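Gralel Opens Its Credit Check Tool to Every Transfer Student in the Proltwood Area

Last updated: April 8, 2020

PROLTWOOD – I've been waiting since February to write this one, so forgive me if I get a little carried away. Starting today, Gralel's free credit check tool is open to anyone who is thinking about moving from a two-year college to a four-year school, whether or not they've ever set foot in our office. You type in the classes you've taken, pick the school you're hoping for, and the tool shows you which credits should carry over and which ones need a closer look.

I started Gralel because I was a transfer student myself and I lost a full semester of credits when I switched schools. Eight classes that I had paid for, sat through and passed (one of them barely, I'll admit) got a second look from my new school, and 3 of them came back as electives I didn't need. I had no idea that could happen! I'd asked plenty of questions, just the wrong ones, and by the time I learned the right ones I was already enrolled.

We ran a trial version over the winter, and 2,763 students used it. That was far more than we'd planned for, and our little help desk got very busy very fast. I read a lot of those messages myself. People wanted to know if an old math class still counted, if they should finish the associate degree before applying, if a C was good enough. Those are great questions, and a good number of them are now answered right inside the tool.
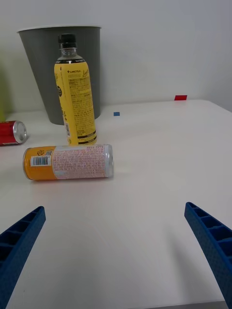 The biggest change from the trial is what we're calling the course match page, which we built with our partners at Zollora. Course titles can be awfully misleading. Two classes can both be called Introduction to Statistics and cover pretty different ground, and two classes with nothing in common in their names can be treated as the same thing. It's the fine print that decides it, and I mean the kind of fine print you'd find on a drink can, all those tiny reddish lines packed onto a white panel next to the barcode. Most of us never read it. So the match page pulls up the catalog description for your class and sets it next to the one from the school you want, and you can print both and take them to your counselor. Please do take them to your counselor! The tool is a head start, and the final call on any credit always belongs to the school that's accepting you.

We've also added a planner called Sani, and I'm a bit in love with it. You tell Sani when you'd like to transfer and how many classes you can handle at once, and it lays out your remaining terms for you. If you work full time and can only manage 2 classes a term, it'll plan for that. If you drop something, you can move it to a later term and see right away what else has to shift. Sani also sorts your courses into the ones that count toward your major and the ones that count as general education, and you can drag a class from one group to the other to see what a change of major would do. 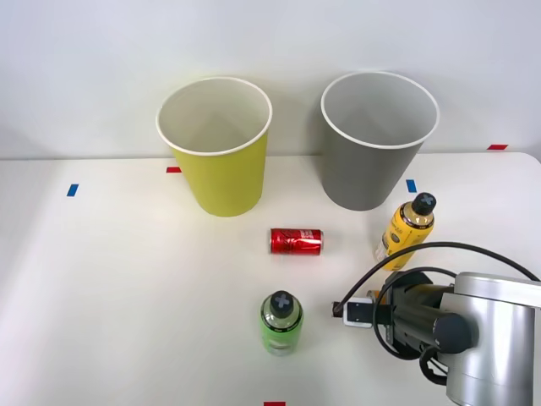

Two buckets, one yellow-green and one gray.

I know this spring is a strange time to be planning anything. Classes have moved online, campus visits are off, and a lot of students I hear from are wondering if they should wait a year. I can't answer that for anybody, but I can say that looking up your credits takes less time than a lunch break and doesn't commit you to a thing. Save your list, close the window and come back when you're ready – it'll still be there.

Everything I've described is free for students. Colleges that want their own course lists added can write to our Proltwood office, and we'll set that up at no charge through the end of the school year. Counselors can ask for a group login too, so they can look at a student's plan together with them over the phone. Our help desk is answering by email while the office is closed, and we're still reading every message.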